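From: Tegan Pirihi
To: Hamovham Archives and Records list
Subject: Re: Transfer of the Ruddock council minutes

Dear colleagues,

On the timing of the April transfer, Fatos Jurić wrote:

> Could the list confirm whether the Ruddock minute books are to be
> catalogued before they leave the Plimeck store, or on arrival?
> We hold 1,382 volumes, of which over 100 have damaged spines.

The volumes will be catalogued on arrival. Damaged items should be tied with unbleached cotton tape and boxed separately, with no more than 40 kilograms to a trolley. Adhesive labels are not to be used on original bindings. 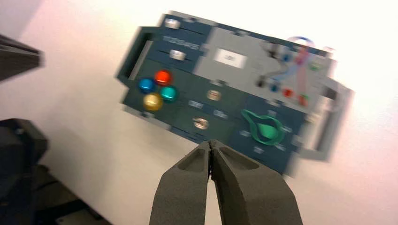 Member organisations wishing to consult the minutes during the transfer should apply in writing to the Hamovham office. Requests already lodged will be honoured in order of receipt.

Yours faithfully,
Tegan Pirihi
Records Programme, Hamovham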